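Gallance Pantry Opens Its Canned Fish Drive for the Fall Season

STETSIUK - The Gallance Pantry, which has been filling grocery bags for families in and around Stetsiuk for many years now, is happy to announce the return of its fall canned fish drive, and this time neighbors are being asked to help put 3000 cans on the shelves before the end of November.

Tuna is one of the things our families ask for most often. It keeps well, it needs no cooking, and a small can with a pull tab can turn into lunch for a child who gets home from school before anyone else does. A can marked as two servings is a very welcome size for the smaller households we serve - many of them older folks living on their own.
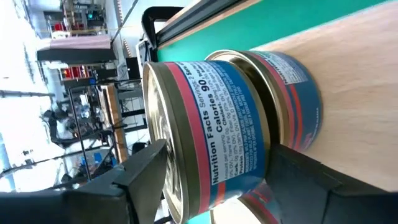

Collection bins will be out through October at the Nesum grocery on the main road and at the Tiveveo community hall, where the side door is open until 6 p.m. Nesum has kindly pledged 300 cans of its own to get everyone started, and we could not be more grateful to the staff there.

Any kind of tuna is welcome, whether it is albacore or light, packed in water or in oil. We only ask that labels be left on, so that families can read the nutrition facts and ingredients for themselves, and that cans be free of deep dents. Sorting takes place at the hall, and there is always room for another pair of hands and a fresh pot of coffee to go with them.

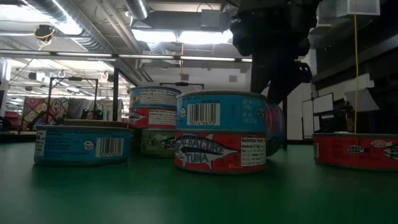 Tuna cans, single and stacked, on a green tabletop.

Groups that would like to give 30 cans or more may arrange a pickup by calling the pantry office any weekday morning.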